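The Trial Period

The offer from Nurkitance ran to the end of March: six weeks of the tidying service, one arm, one licence, and all the rehearsals you liked. She had read it twice on the train to Evstead, looking for the catch, and found only the word "rehearsals".

It meant that before the arm came anywhere near your shelves, it did the job on a screen. You told the firm what you kept on your counter, they built something like it, and the thing practised. The monthly fee was 400 pounds. The rehearsals counted as use.

"So I'm paying for it to pretend," she said to the man on the phone.

"You're paying for it to learn," he said, in the voice of someone who had a card in front of him.

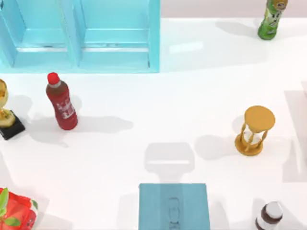 She had run the shop in Skemdale long enough to have been sold a till that talked, a floor cleaner that feared the doormat and a freezer with opinions about milk. Each of them had come with a trial period. The floor cleaner was still in the cellar, under a sheet.

All the same she logged in at nine that night with a plate of toast on her knees. There was a button marked Begin and a smaller one marked Reset, and she noticed that Reset was the one with the shine worn into it, or would have been, had it been a real button. She pressed Begin. A line of text told her the task was being considered. She ate a piece of toast while it was being considered. 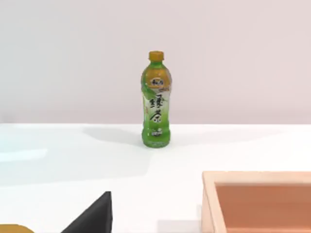 Her trouble with the service was that it was so clean in there. No dust, no receipts, no customer leaning across to ask about stamps. One bottle of green tea stood by itself on a white table with all that room about it, and near the front was a wooden box with nothing in it, and she thought that her own nephew could have managed that, at the age of two, for a biscuit. Her counter had never had so much bare space on it, even on the day she got the keys. She typed this into the box marked Feedback. The box thanked her and asked whether she would recommend the service to a friend.

She tried the fuller table next, which the menu called Paterson, after a street or a dog or somebody's old school. It had a trophy on it. She sold crisps and birthday cards. She could not think what she had written on the form to make them suppose she had a trophy, and she went and found her copy to check, and there was nothing, only "assorted" in her own handwriting.

She pressed Begin again. The toast had gone cold. She found she was leaning forward, and sat back.
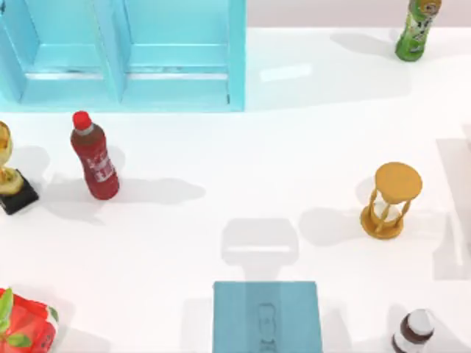 Her sister, when she rang, wanted to know what was wrong with a bit of practice, and said that she had learned to drive in a car park with no other cars in it and had been perfectly all right on the ring road afterwards.

"You hit a bollard."

"Once. And I'd have hit more without the car park."

She had no answer to that, so she asked about the garden. When they had finished with the garden she went back to the screen, which had logged her out and would like her password. She wrote "ask what happens with stamps" on the back of the contract, propped it against the lamp and went up to bed.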